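Cindum reordena su oficina antes de abrirla al público

La empresa de servicios Cindum ultima estos días la reorganización de su oficina, una planta diáfana de 688 metros cuadrados que compartirá con el estudio Piltby a partir de febrero. Los trabajos empezaron hace dos semanas y han consistido sobre todo en mover mesas, recoger material y limpiar.
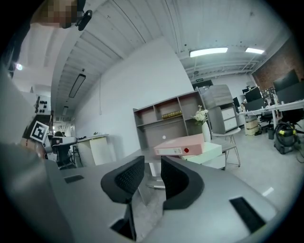
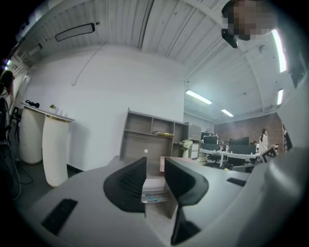

La planta conserva la pared de ladrillo rojo y el techo blanco de paneles ondulados – dos elementos que la empresa quiso mantener desde el principio. Los puestos con monitores seguirán junto al ladrillo. El mostrador blanco servirá para atender a las visitas.

«Faltan los cables y poco más», explica Melati Tambunan, responsable de la oficina. El presupuesto ronda los 3,000 euros, sin contar las sillas, que se han encargado a Gralumex y llegarán en siete días.

El horario de atención se anunciará más adelante. Hasta entonces, las consultas se atienden solo por teléfono.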